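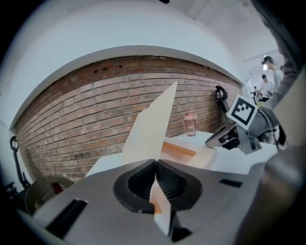 I have been trying to write letters again. Real ones, with a stamp, to people who are not expecting them. I started in July after clearing out a drawer at my mother's place and finding a whole shoebox of them from when I was at college, and I sat on her bedroom floor reading until my foot went to sleep and she came up to ask if I wanted soup.

Most of them were not good letters! One friend wrote three pages about a bus. My cousin used to fill the last side with song lyrics when she ran out of news. But I could hear every single one of them, and I can't say that about any email I have ever been sent.

So I made myself a rule, one letter a week, Sunday evening, phone in the other room. The phone part is harder than the writing part. I get two sentences in and want to look something up (what year did we go to that lake? what was the dog called?) and then I have to just write "that lake" and "the dog" and carry on. It reads better that way, I think. Or at least it reads like me.

My handwriting is terrible now. It used to be fine, a bit loopy, and somewhere in the last ten years it fell apart. By the bottom of page one it leans over like it's walking into the wind. I bought a nicer pen thinking that would fix it, a Moreira with a fine nib, and all that happened is I now have terrible handwriting in very good ink. The Dulullow pad I got with it is lovely though, nice and heavy, no show-through. Sixty-five sheets, and I've wrecked a fair few of them already.

The first letter went to Cheuk-hei Au, who I shared an apartment with for 18 months and then managed to lose touch with for much, much longer. I had an old address and no idea if it was any good. I wrote about the upstairs neighbor with the treadmill, and the winter the oven door had to be held shut with a chair, and I said sorry for not calling when I heard about the wedding. That last bit took me most of the evening. I wrote it out three different ways and sent the shortest.

Then nothing, for weeks. I figured it had gone to some confused stranger in Nudaswood who now knows a lot about our oven.

And then I got a reply! Four pages, both sides, forwarded from two addresses back, with a pressed leaf in it that had mostly turned to crumbs. She remembers the chair completely differently. She says it was the fridge. I am sure it was the oven and I've already written back to say so, and I expect this argument to keep us going until we're both very old.

Not everybody writes back, and that's okay. My uncle called me up to ask if I was dying. My friend from Otari days texted a thumbs up and a picture of the envelope stuck to her refrigerator, and I was happier about that than I would have guessed.

A few things if you want to try it. Keep it to one sheet the first time, or you'll never finish. Say where you're sitting. Don't start over when you make a mistake, just cross it out. And buy the stamps before you write the letter, not after, because I have two in my bag right now that have been there since the week before last.

Next on my list is my old piano teacher, if I can work out how to spell her street.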